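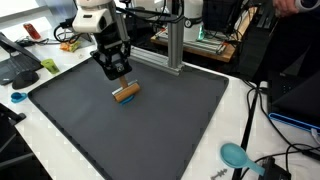
4.2 Planning the equipment purchase

The second bench was costed before the first had finished its trials, so the plan had to rest on what we had learned from one arm and one gripper. Geeta Thakur kept the purchase record for the first bench from January onwards. It held 121 separate lines, and the arm accounted for only one of them. Cables, brackets, trays, framing and small hand tools made up most of the rest. Few of these lines were expensive, but they were ordered late and in small lots, and delivery charges were paid many times over.

We sorted the lines into three groups: items fixed to the bench, items that wear out, and items the robot handles. The last group had been left out of the original budget altogether. A typical set-up is shown in Figure 3, where the gripper holds a small wooden roller over a large grey tray. Handled items such as rollers, spoons and cups are cheap to buy singly. They are harder to replace like for like, and a change in handle thickness can mean that earlier trials have to be repeated. Following a suggestion from Shabani Lema, the plan for the second bench buys every handled item in sets of 25 from one batch and stores the spares in labelled boxes.

Figure 3. Gripper holding a wooden roller by its handle over the work tray. A second arm stands on a platform behind.

Two suppliers quoted for the gripper. Kandholm offered the lower price, with fingers sold only in pairs and a long wait for spares. Rastero charged more but kept fingers and screws in stock. Nélida Palma worked out the cost of idle bench time under each offer. The first bench had lost 80 hours to missing parts, and at that rate the cheaper gripper would have cost more by the end of the first year. We chose Rastero.

Table space was the other item we had priced badly. The first bench was bought to fit the arm and the tray, with no allowance for a laptop, a screen or the cables between them. For the second bench the budget includes a separate shelf for computing equipment and a covered cable run along the back. Together these add 616 euros to the plan. Rehema Ondieki, who approved the spending, asked for the shelf to be ordered with the frame so that the holes would match, and this was done.

Spares are reviewed twice a year against the record of breakages. The training of new operators is not included in the figures given here. It is paid from a different budget and is dealt with in Section 5.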